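Bostatar dropping the family plan?
Board: Streaming and Telly

durlow_dave
Got the email from Bostatar at 7 this morning. From February the family plan turns into something called Household Plus, same price, only one of the three streams now has to be on the "home" television. My daughter is at uni 200 miles off. Anyone else had it?

ANguyen
Had it, read it twice, still couldn't find the bit where it gets better. The word "enhanced" is in there, though, so brace yourself.

mikgate_refugee
Mikgate did this two years back. You ring up, say you're leaving, and they find you a discount down the back of the sofa. Got 3 months at half price.

Devendra Ahuja
Unpopular view, but I don't think it's outrageous. Sharing one login between four houses was never in the terms. They let it slide while they wanted the numbers.

durlow_dave
It's one house and one student, Devendra. She comes home for the washing machine.

Devendra Ahuja
Then she's in the household and you tell them so. There's a form for students, under Account, then Devices, then a link in very small grey type.

ANguyen
Found the form. It wants a "proof of residence statement" of up to 2,000 characters. I've written shorter job applications.

pelican80
Does the home telly rule count a tablet? We haven't got a television. Everything gets watched in the kitchen while somebody's cooking.

mikgate_refugee
Tablet doesn't count at Mikgate. No idea about Bostatar. Where do you prop it up?

pelican80
Against the toaster oven, mostly. Nice dark door behind it, no glare.
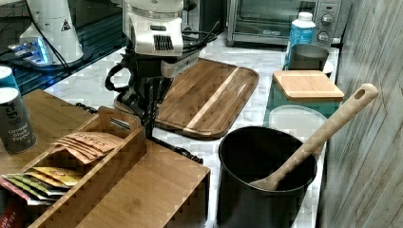

The viewing lounge. Walnut-brown board, marble worktop, seating for none.

ANguyen
Very smart. I like the pale stripe in the board. Mine has a burn from a saucepan.

durlow_dave
Can we get back to my daughter

Devendra Ahuja
Did you send the form?

durlow_dave
Sent it at lunch. The automatic reply thanks me for my interest in Srivastava Sports, and I have never shown any.

mikgate_refugee
That's their add-on. Check your bill, they switched it on for my brother as a "free taster" and it stopped being free.

Devendra Ahuja
It does say that in the terms, to be fair to them.

ANguyen
Devendra, do you work there?

Devendra Ahuja
No. I read things.

durlow_dave
Checked. I've got the taster. Ringing them tomorrow, will report back.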